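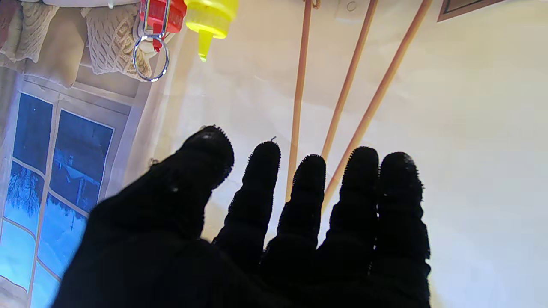 Five fingers, spread.

Reading time: 3 minutes
Print | E-mail

27th February

Second appointment at the physio in Clunetbridge this morning. Left the house early because of the roadworks past Mulley and still only got there with a minute to spare. The parking meter wanted coins and I had none, so I paid by phone and it took three goes.

Siiri Ramanauskas saw me again. She had the scan report from the clinic and went through it properly, which the GP had not done. It is the shoulder that is the main trouble, a partial tear in one of the tendons at the top, and there is some wear in the joint that she says most people my age would have if anyone looked. The numbness at night she thinks is coming from the neck. So two problems, and I had been treating them as one since winter.

She pressed along the neck and found the spot straight away. I asked whether I should go back and see the man who did Mum's neck with the needles. She said she had no objection to me trying it, but she would want me to do the exercises as well and to write down what I was doing on which days, otherwise neither of us would know what had helped. I said I already kept a diary. She said good, use it.

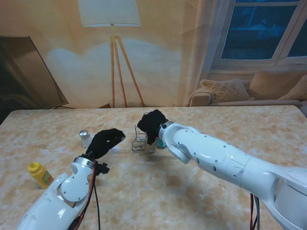
The exercises are as follows, and I am putting them here so I don't lose the sheet again. Towel slides up the wall, ten, morning and night. Elastic band, elbow tucked in against the ribs, turn the forearm outward and bring it back slowly. Chin tucks lying flat, hold for a count of five. No lifting above shoulder height, and that includes the kettle down from the top shelf. The kettle has been moved.

She also wants 30 minutes of walking a day. I can do that. Did the river track this afternoon, 1731 steps out to the bench and a few more back because I cut through behind the oval. It was warm and there were flies. The shoulder did not mind the walking at all but the neck was stiff by the time I reached the gate.

Took the anti-inflammatory with lunch. The chemist has swapped me to a different brand and the tablets are bigger. Stomach all right so far. I am to stop them after a fortnight whether or not the pain has gone.

The other thing is the cream. Rozīte from over the back fence brought me a jar of Druvico, which she gets from a cousin and swears by. It smells of camphor and something like pine. I put some on after my shower and it was pleasant enough for half an hour, and then the pillowcase smelled of it during my afternoon lie-down. I can't say it has done anything yet. I rang the chemist to check it was fine alongside the tablets and the girl read the ingredients back to me and said yes, just keep it off broken skin.

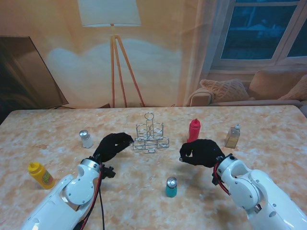

Private health claim is a nuisance. The receptionist put it through and it came back declined, then she tried it again and it went through for part of the amount. Receipt number 1104, in the blue folder. If the gap is the same every visit I will need to think about how many of these I can manage before June. Siiri said fortnightly would do if I keep up the home program, so I have booked two more and will see.

Slept badly last night, awake with the arm at the usual time. Tried it on a folded pillow tonight as she showed me, with the elbow supported. Better lying here so far.

Rang my sister after tea and told her the tear was only partial and there was no talk of surgery. 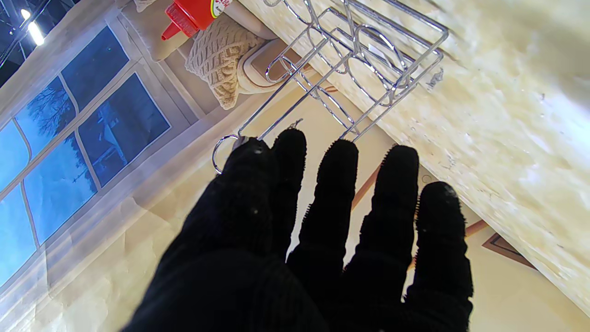 She said that was what they told her about the knee, and that she ought to have done the exercises past the point where it stopped hurting, and would I please not do what she did and give up after three weeks. I said I would keep going. She asked if I had told them about the fall off the back step. I hadn't. I had forgotten it, to be truthful, it was well before Christmas and I got straight up again. Have written it on the front of the exercise sheet so I mention it next time.

Pain today: four in the morning, three after the walk, five at teatime after I peeled the potatoes. Cream twice. Tablets twice. Wall slides done both times, band only once. Need a longer band, or to tie this one lower down on the door handle.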